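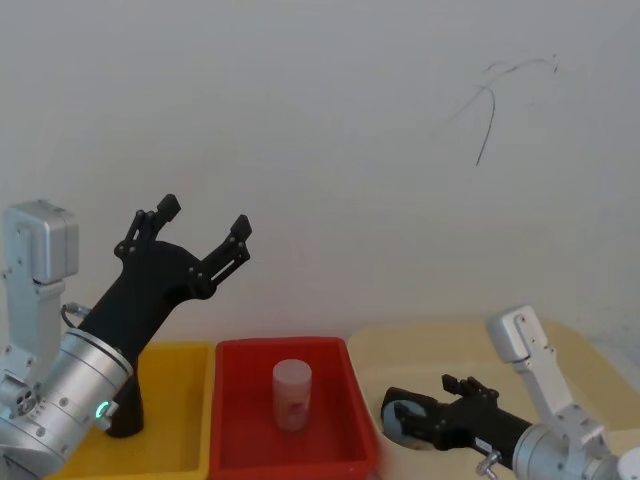

Head view, jar in the red bin, left gripper open.

May 9, 2023. Purnville bench, bin sorting.

169 episodes on disk as of tonight and I trust maybe half. The Armont people want more volume before June. I still think volume is the wrong thing to chase. We keep recording the same reach from the same start pose, and the policy will learn that pose and very little else.

Went back through 20 of the older ones at double speed. In most of them the jar sits close to the center of the red bin. Yellow and cream hardly get used. If the model does well on red I won't believe it until it has been tested with the jar jammed in a corner.

Other gripe: the Nerkov export drops idle stretches by default. Fine for disk space, bad if we want the arm to learn to wait. Turned it off, then found 2 episodes where the left and right streams no longer line up. Threw both out.

The 86 percent from last month's run is quoted in the slides again. Same jar, same bins, same lighting. I'd take it off until we have a held-out set.

To do: shuffle bin order between takes, start the right arm somewhere other than low over the cream tub, log aborted grasps instead of deleting them. Wall pen mark stays for now, but crop a copy of the set above the bins and see if the score moves.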